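Ticket 893: Left arm pauses above plate, planner reports "no valid grasp"
Product: Trisix motion stack, Bridum perception node
Site: Betden lab, two-arm table cell
Opened: May 25, 2023
Priority: normal
Status: open, workaround in place

Reported problem
During the table setting task the left arm moves to its pre-grasp pose over the plate and stays there. The right arm keeps running its own queue. After 9 seconds the task server times out and both arms go to hold. No fault on either controller, no joint limit warnings. Restarting the task server clears it until the next plate.

First checks
Swapped the planner config for the one from the Bermúdez cell. Same result. Replayed the bag file offline with the planner only, feeding it a hand-entered plate pose. It found a grasp every time, so the planner is probably fine and the pose coming in is bad.

Perception log
The plate pose is good while the arm is on its way in. Once the gripper is over the plate, the segmentation mask shrinks and the fitted center slides toward the part of the rim that is still in view. In one run the tray and plate were merged into a single object with the tray's outline. The grasp sampler then looks for a rim that isn't there and rejects all 481 candidates.

The fork and cup poses on the same tray stayed steady in every run we replayed.

Workaround
Set freeze_pose_on_approach to true in the task file. The node then keeps the last pose from before the gripper enters the plate's bounding box — fine as long as the tray doesn't move. With this set we got 3 clean picks in a row and stopped there.

Still open
Freezing the pose is not a fix. If the right arm bumps the tray while the left is waiting, the left will go to the old position. We need the node to mask out both arms using the joint states before it fits the plate. The arm mask option exists but seems to cover only the links, with the gripper and cable bundle left out.

Please confirm whether the gripper mesh is meant to be loaded from the arm description or added by hand. Bag file, task file and node config are in the ticket folder, and the overhead view of the cell is attached.

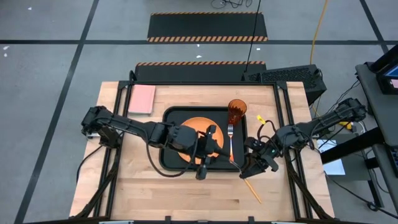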